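# Über uns

Kerkura schreibt Software für Roboter, die Dinge anfassen sollen, welche sich dagegen wehren. Bei uns ist das in erster Linie Stoff. Ein Metallwürfel liegt da, wo man ihn hingelegt hat, und hat von allen Seiten die Form, die im Datenblatt steht. Ein T-Shirt hat kein Datenblatt. Es hat Ärmel, und die sind selten dort, wo das Modell sie vermutet.

Wir bauen Wahrnehmung, Bewegungsplanung und Regelung für zweiarmige Systeme, dazu die Werkzeuge, mit denen man nachsehen kann, warum etwas schiefgegangen ist. Mit Letzteren verbringen wir mehr Zeit, als uns lieb ist.

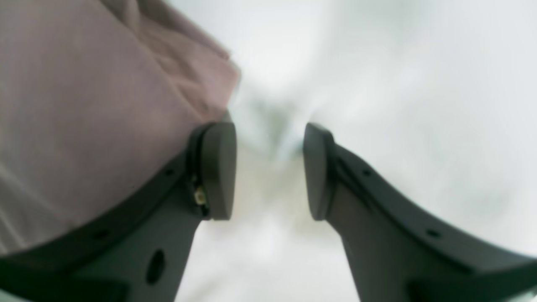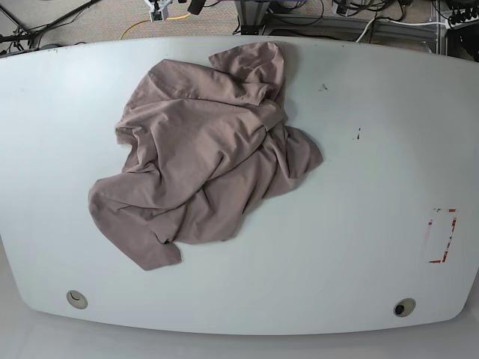
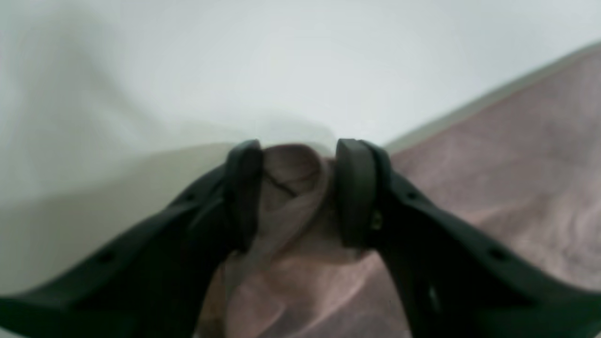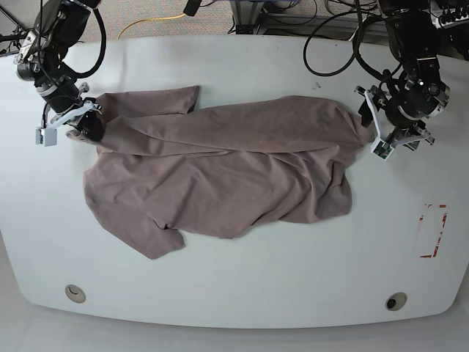 ## Womit wir uns beschäftigen

Die Aufgabe klingt harmlos: ein zerknülltes T-Shirt auf einem weißen Tisch. Greifen, auseinanderziehen, ablegen, falten. Kinder lernen das irgendwann, wenn auch meist unter Protest. Für eine Software zerfällt es in Fragen, die man sich vor dem Kleiderschrank nicht stellt. Welche Falte ist ein Saum und welche nur eine Falte? Wo hört die obere Lage auf und wo fängt die untere an? Und wenn beide Greifer Stoff halten: ist das überhaupt der Stoff, den sie halten wollten?

Unser Wahrnehmungsmodul heißt **Grovomov**. Der Name war ein Tippfehler in einem Repository und hat sich gegen alle besseren Vorschläge durchgesetzt. Grovomov verarbeitet die Übersicht auf den Tisch zusammen mit den Nahansichten aus den Handgelenkkameras und schätzt daraus, wo sich Greifpunkte lohnen. Die Übersicht weiß, wo das Hemd liegt, erkennt aber nicht jede Falte. Die Nahansicht erkennt die Falte, hat aber oft keine Ahnung, zu welchem Ende des Hemdes sie gehört. Man kennt das aus Besprechungen.

**Olivares** ist der Planer. Er koordiniert zwei Arme über einer gemeinsamen Arbeitsfläche und hat dafür zu sorgen, dass sie sich nicht ins Gehege kommen und nicht gleichzeitig in entgegengesetzte Richtungen recht haben wollen. Olivares plant kurz, führt ein Stück davon aus, sieht wieder hin und plant neu. Lange Pläne haben wir auch probiert. Sie waren sehr elegant und galten bis zur ersten Berührung.

**Flirkmont** ist unser Werkzeug zum Aufzeichnen und Nachspielen. Es legt Kamerabilder, Gelenkwinkel, Greiferöffnung und die Entscheidungen des Planers auf eine gemeinsame Zeitachse. Man kann vor- und zurückspulen, zwei Läufe nebeneinanderlegen und eine Stelle markieren, an der man später noch einmal nachdenken möchte. Ursprünglich war Flirkmont ein Skript für den Hausgebrauch. Inzwischen fragen Kunden zuerst danach, was wir dem Planer noch nicht gesagt haben.

## Wie wir arbeiten

Wir sind 10 Leute. Vier davon schreiben vorwiegend an Wahrnehmung und Lernverfahren, drei an Planung und Regelung, zwei an den Werkzeugen. Der Rest, also eine Person, macht alles andere und hat als Einzige einen vollständigen Überblick über die Kabel.

Ein paar Gewohnheiten haben sich gehalten:

- Jede Änderung am Planer läuft erst gegen aufgezeichnete Daten und dann am Tisch. Die Simulation benutzen wir auch, glauben ihr beim Stoff aber nur die Grobmotorik.
- Abgebrochene Läufe werden behalten. Die gelungenen sehen alle ähnlich aus, die anderen haben Charakter.
- Linksseitig und rechtsseitig meint bei uns immer die Seite des Roboters. Wer vor dem Tisch steht, muss umdenken. Es gab dazu eine längere Diskussion, sie ist beendet.
- Kalibriert wird morgens vor dem ersten Lauf und nach jedem Umbau. Auch nach einem kleinen. Gerade nach einem kleinen.

## Für wen wir das machen

Unsere Kunden sind Wäschereien, Hersteller von Sortieranlagen und Forschungsgruppen, die schon Arme haben und jetzt gern hätten, dass diese etwas Vernünftiges tun. Hardware verkaufen wir nicht. Wir passen uns an das an, was vor Ort steht, sofern es eine dokumentierte Schnittstelle hat. Undokumentierte Schnittstellen nehmen wir auch, das steht dann als eigener Posten im Angebot.

Ein Projekt beginnt normalerweise mit einer Machbarkeitsphase von drei Monaten. Am Ende bekommen Sie die Aufzeichnungen, die Auswertung und eine Einschätzung, ob sich das Weitermachen lohnt. Zweimal haben wir bisher abgeraten. Einer der beiden Kunden ist später mit einer anderen Aufgabe wiedergekommen, vom anderen haben wir eine freundliche Karte.

## Mitmachen

Wir suchen derzeit jemanden für die Regelung, gern mit Erfahrung in Kraftregelung und C++, und ab Oktober eine Person im Praktikum für Flirkmont. Ein Lebenslauf reicht. Schreiben Sie dazu bitte ein paar Sätze über einen Fehler, den Sie lange gesucht haben, und wo er dann saß. Anschreiben mit dem Wort „Leidenschaft“ lesen wir ebenfalls, nur etwas langsamer.

Wer sich das Ganze vorher ansehen will, kann nach Absprache vorbeikommen. Am besten nachmittags, vormittags wird kalibriert.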